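The Long Education of a Robot Hand
At Clirnerside, patience comes first and the learning comes later

06/05/2023

Ask a roomful of engineers what a robot ought to be good at and you'll hear about welding, stacking, sorting. Ask the people at the Clirnerside lab and they'll talk to you for an hour about sandwich bags.

I love these people. I went up there to write a short piece on household robots and came home with a notebook full of plastic, zippers, and opinions on plastic and zippers. The project is called Skarham, and its goal is simple to say: build up a big enough pile of good examples that a learning system can handle thin, floppy, see-through things the way you and I do without looking.

A box is easy by comparison. It has corners, and it keeps them. A plastic bag has a new shape every time you touch it, and the light goes straight through it or bounces right back into the camera. The software has to work out which bit is bag and which bit is table, and then which of two layers of film it's about to pinch. (Try explaining to somebody how you separate those layers with your thumb. I tried on the drive home and gave up.) 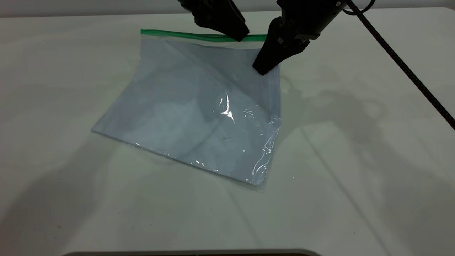

So the lab doesn't write instructions. A person steers the arms through the job from start to finish, and every movement gets saved along with the video. Then the bag goes back on the table at a different angle and they go again. One full run is called an episode, and the target for the zipper set was 2000. They ended up with 2170, because the operators kept finding odd little cases they wanted in there!

What surprised me most was how much they care about the fumbles. Early on, the team threw out any episode where a finger slipped. Now they keep 80 of those on purpose, each with the recovery left in, so the system gets to see what a second try looks like. A clean set teaches clean moves, one operator told me, and then the first wrinkle ruins your day.

Two operators share each shift and trade places often, partly to rest their wrists and partly for variety. They have styles, too. After an afternoon of watching I could pick out the careful one from the one who goes straight for the seal.

Next up is a set on drawstrings, which everyone there described to me with real dread and obvious delight.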